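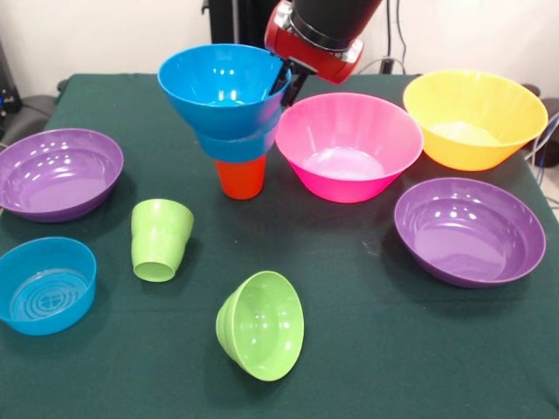

Plastic bowls and cups on the green cloth, before I give up on storing them

**Topic: Stacking mixed plastic bowls in a shallow cupboard**

**pinegrove_kit** - 1st July
We have a pile of bright plastic bowls and cups and one cupboard shelf for all of it. The bowls are Pomare as far as I know, the cups came from a yard sale in March. I tried standing blue bowls on top of an orange cup to save floor space on the shelf. Is there a better order? The shelf is a Notness, the narrow one.

**dovetail88**
Biggest on the bottom. Cup inside small bowl, small bowl inside big bowl. A cup as the base will tip the first time a kid grabs from it.

**pinegrove_kit**
That uses the full width of the widest bowl though. With the cup at the bottom I can still slide plates in next to it.

**marlow_t**
I disagree with dovetail. We have kept ours cup-down for 5 years. Keep it short and push it to the back wall. The trouble starts when people put the wide bowls on top.

**dovetail88**
Five years with adults in the house, maybe. Mine were on the floor every morning.

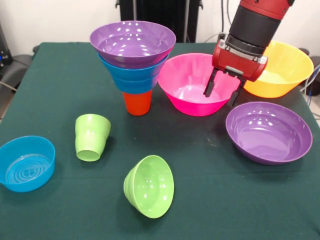 What is the best way to get apart two plastic bowls that have stuck together?

Run warm water over the outer bowl and put a little cold water in the inner one, then twist gently.

**marlow_t**
Twisting works on ours too. I leave a paper napkin between the shiny ones - they grip each other if they go away damp.

**pinegrove_kit**
OK, napkins I can do. What about the wide ones, pink and purple? Separate pile?

**dovetail88**
Separate pile, wide ones only, rims up. Cups in a Skodmont basket on their sides. I still say no towers.

**osier_lane**
Delden sells a wire riser that doubles the shelf. Measure first, mine was too tall for the Notness and I had to move a peg.

**pinegrove_kit**
Which peg, the front or the back?

**osier_lane**
Both on the left side. The right ones were already low enough.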